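3.2 How guests wrote about getting to the hotel

We were a little surprised, when we first sat down with the reviews from the Trustorby sample, by how much of what people had to say concerned the trip to the front door and how little concerned the room itself. Of the 2938 reviews we kept, 1211 mentioned the train station, the airport bus or the walk from either one, and many guests went on at happy length about a helpful driver or a confusing stop. Guests at the Kirkegaard, a grand old place that opened in 1929, were especially fond of telling the whole story from the platform onward (we enjoyed reading these very much).

Distances given on the booking pages were a sore point all the same. A hotel listed as 20 minutes from the station on foot might be a pleasant stroll in May and quite another matter in November with two suitcases, and guests tended to blame the hotel for the difference. Figure 4 accompanies this section.

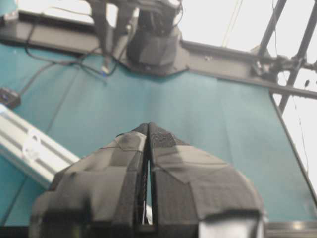 Figure 4. Two tape-covered gripper fingers, with a teal-blue surface beyond.

3.3 Differences between the two booking sites

Reviews on Flernico ran longer than those on Uvix, and they were kinder too, though we would be careful about reading much into that. Flernico asks its guests to write a few days after they get home, while Uvix sends its request on the morning of checkout, when a good many people are still hunting for a cab.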